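Speaker notes - small hotels and their own booking page
Posted in November by the Drutent guesthouse desk
14 shares | 3 comments

Slide 1. Good morning, and thank you for coming before the coffee. I work at the front desk of Drutent, a guesthouse with 8 rooms. My topic is how we write about our rooms on the internet, and why guests do not believe us.

Slide 2. Read the two room texts slowly. Both are ours. The old one says "charming, luxurious, near everything." The new one says "second floor, no elevator, bus stop across the street." Wait for the laugh. Then say that the new one brings fewer emails with questions, and the desk has more time for the people who are standing in front of it.

Slide 3. Distance. We wrote for years that we are five minutes from the old market in Durán. A guest walked it with two suitcases and told us her opinion. Now we write 500 meters, uphill. Please ask the room: who has walked the route from their own station with a bag? Give them time to raise the hands.

Slide 4. Translation. Our text in English was made from a text in Spanish, which was made from the leaflet of the former owner. The word for "bathrobe" became "bath clothes" and stayed like this for two seasons. My advice is short: let one person read all languages in one afternoon, from the first line to the last.

Slide 5. Floors and corners. Leave this one on the screen while I drink water.
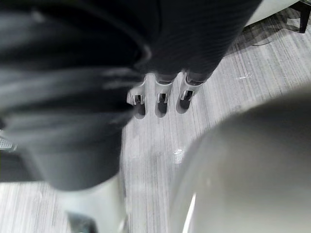
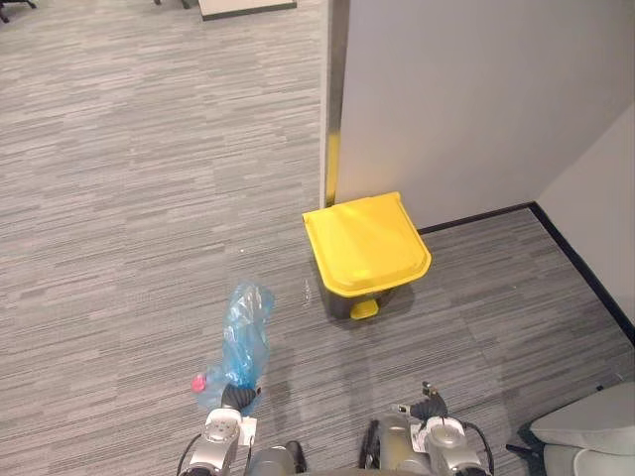
Second picture: striped carpet, white walls, black baseboard.

Slide 6. Prices. We sell on Tristico and on our own page. The price for a double room was 77 on both, but breakfast was included only on ours, and we forgot to say it. Do not go into the commission here, it takes too long and people get angry. If somebody asks, I can answer at the end.

Slide 7. Reviews. Answer the bad ones first, in the same week, with plain words. We had a guest who complained of the noise from the kitchen. I wrote back which rooms are above the kitchen, and I put the same sentence in the room text. Some colleagues did not like it - they thought we would lose bookings. Those rooms now go mostly to people who get up early.

Slide 8. The calendar. We moved from a paper book to Vurnix last winter. Show the screen with the colors, but do not open the live version, because the guest names are visible. Mention that we kept the paper book for one month more, until the night desk was comfortable.

Slide 9. Homework for the audience. Take one room text, remove every adjective, and read what is left. Add the floor, the bed size and the hour when hot breakfast ends. Send it to a friend who was never in your town.

Questions. Repeat each question into the microphone, the back rows cannot hear it.

Recent items
- Late check-in without a night porter
- Towels: how many is enough
- Writing directions from the bus station
- What guests ask before they book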